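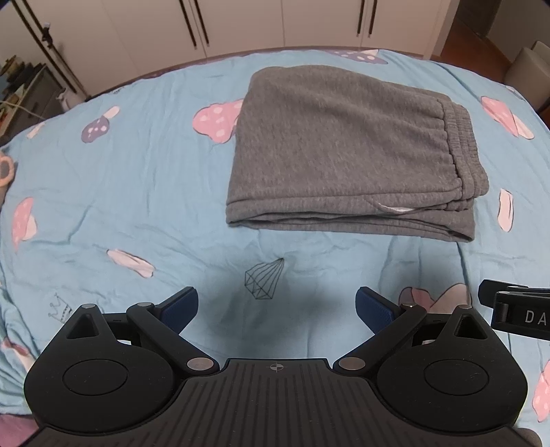
The case for the boring demonstration

I have now folded the same pair of trousers more times than their owner ever will, and I have opinions.

The received wisdom in my corner of the trade is that a learning system wants variety above all. Get it a hundred bedrooms, a hundred wardrobes, every garment from a christening gown to a wetsuit. I used to nod along to this in meetings. Then I spent January reading through what people had sent in for Zuloncombe, our laundry set, and stopped nodding.

What we had was 300 demonstrations of 74 garments, and hardly two of them agreed on what folding was. Some people went in thirds. Some rolled. One contributor, whose recordings I came to dread, picked each shirt up by the collar, shook it, laid it down, thought better of it and began again from the other side. A person watching this understands that the first attempt was a mistake. A policy trained on it learns that shirts must be shaken and regretted.

Golnar Kordestani, who ran collection at Datberg when I was there, had a rule that annoyed everyone: stay with one garment until you are bored, and then do 120 more. I thought it was a punishment. I now think she was the only one of us who had watched the recordings all the way through. Boredom is when your hands stop showing off. The dithering goes, the grasp lands on the same bit of hem, and you finally have something a machine could copy without picking up your nerves as well.

Jogging bottoms are the test of this. They look like the easy option, and on paper they are a rectangle with a slot in it. In the hand they have a waistband that gathers itself up however you leave it, knit that wrinkles as you press it, and legs that slide about inside the fold.

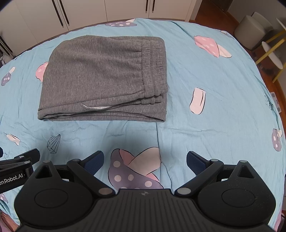 You could spend a week on that waistband alone and learn more than you would from a tour of forty strangers' cupboards.

I should be fair to the variety people. A system that has met only one bed will be baffled by the next one, and patterned bedding in particular does funny things to anything that finds cloth by its edges. Laimutė Jaunzems has argued with me about this for 2 years, and her point is a decent one: nobody's home is a lab, so go to homes. I agree. Go to homes. But when you get there, stay a while. The habit I object to is the drive-by, where someone arrives, folds one of everything, writes "diverse" on the invoice and is on the train before the kettle boils.

There is a money side to it, naturally. "74 garments" looks well on a slide. "One pair of trousers, at length" does not, and I have watched a roomful of grown adults in Gandia applaud the first sort of number without asking how many of the folds were any good. Failed folds count the same as decent ones when you are totting up, and they are quicker to make.

So my proposal is a dull one. Fewer things, more goes at each, and somebody paid properly to watch the results and throw out the bad ones. Pay the folders by the hour as well, so that they have no reason to rush the legs.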